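About Brura

Most home organizing outfits promise a new life by bedtime. We have our doubts. Natalie Lightfoot started Brura after paying $382 for a folding course that left her with the same pile of clothes.
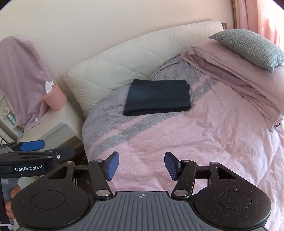 Our lessons cover beds, blankets and laundry, in your own bedroom, in 72 minutes. Will it make you calmer? We wouldn't bet on it. Zoila Sánchez, who teaches most of them, still has a chair covered in sweaters. We don't sell bins, and there's no membership.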